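Stavent Rarkcombe Day Pack
Item 573
25 liters
Colors: Moss, Rust, Slate

Back in stock for summer

We have been making the Rarkcombe in one form or another since we had a single sewing machine and a cutting table that doubled as the lunch table, and it is still the bag most of us grab on the way out the door. It's a plain top-loading day pack with a drawstring, a flap, and two straps. If you have owned one of our older ones, you'll know your way around this one in the dark, which a few of you have written to tell us you've had to do!

The body is cut from Gultex, a heavy waxed cotton that starts out a little stiff and stands up by itself on the kitchen floor. Give it a few weeks. It softens along the folds first, then at the shoulders, and by the end of a season it will have picked up the kind of creases that make it easy to tell your bag from your sister's. It sheds a good shower without any fuss. It isn't meant to be dunked, so if you're going out in a canoe please put your dry clothes in a liner bag first (any liner will do, ours or somebody else's).

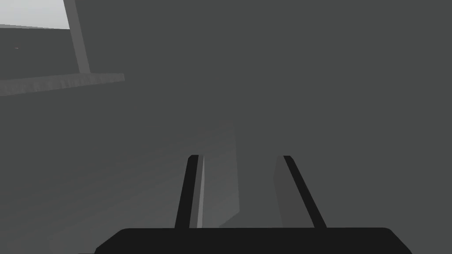

Two-fingered gripper. Computer rendering.

The straps

Gilmar Holanda redrew the shoulder straps for us this year, and I have to say I grumbled about it, being fond of the old ones. The new straps are wider at the top and curve in sooner, so they sit clear of the neck. They're padded with wool felt and lined in soft cotton twill. I wore a sample loaded with library books for most of a Wednesday and forgot to grumble by lunchtime. The old straps had a habit of creeping loose on long walks too, and the Paiva buckles we've changed to hold a good deal better. You can work them with gloves on.

What fits inside

For a day on the trail, think of a rain jacket, a sweater, lunch for two, a quart bottle, and the bits and bobs that always come along. There are 3 pockets: a long flat one against the back for a map or a magazine, a zippered one under the flap for keys and money, and an open one on the front that takes a paperback or a pair of mittens. Folks ask about laptops. A small one will go in the back pocket, but there's no padding there beyond the back panel, so use a sleeve if you carry yours that way.

Sizing

One size, with plenty of strap to play with. If you are very tall, or you plan to wear it over a big winter coat, ask us for the long straps when you order. They cost the same. Please put a note in the box at checkout - we do read them.

Looking after it

Brush off mud once it has dried and wipe the rest away with cold water and a sponge. No soap, no washing machine, and please no tumble dryer, however tempting. The wax will wear thin where the bag rubs against you, and you can put it back yourself with a tin of dressing and a hair dryer on a warm afternoon. Work in small patches and keep an old towel underneath. Let it hang overnight before you wear it with anything pale.

Repairs

We mend every Rarkcombe for 6 years from the day you buy it, and that covers stitching, buckles, and the drawstring. After that we'll still mend it, for the price of the parts and the postage. Empty the pockets before you send it in, please! We have mailed home some very nice sunglasses.

Details

Body: Gultex waxed cotton
Straps: wool felt padding, cotton twill lining
Buckles: Paiva
Closure: drawstring and flap
Long straps: on request, no extra charge

Moss and Slate ship right away. Rust is being sewn now and will go out in June, in the order the orders came in.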